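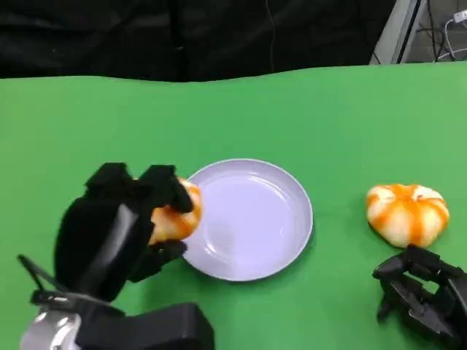 Should a small lab buy the Dislow table kit with two hands or start with one?
Start with one if the yearly budget is tight. The second hand can be ordered later.

We ordered both, and the hands took most of the money. The table and backdrop cost very little.

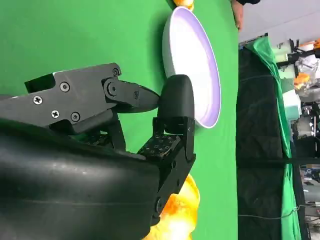 Cables and mounts were billed separately by Ferreira, which added $500 to the quote. Ask for that line early. 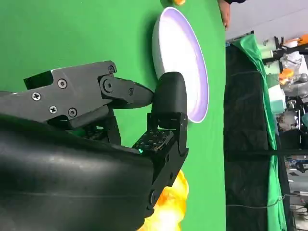 Spare finger pads are $12 each. I would budget $1,000 a year for parts. Setup went fine, but the manual is thin on wiring. 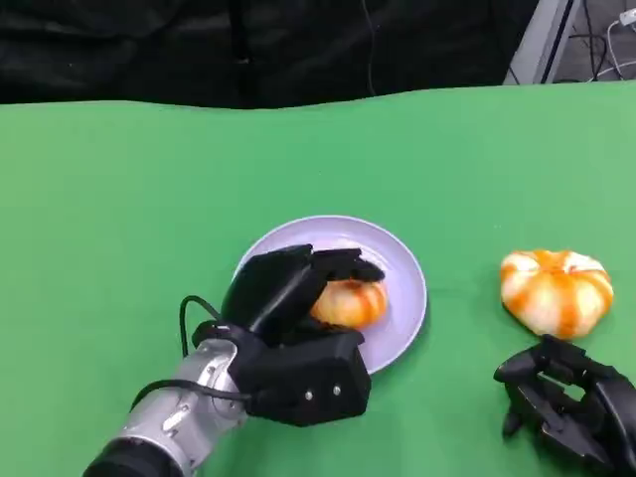
Reviewed by Hazel Halvorsen | 2018-03-17

Support answered my emails, slowly. We plan to add a second table in July.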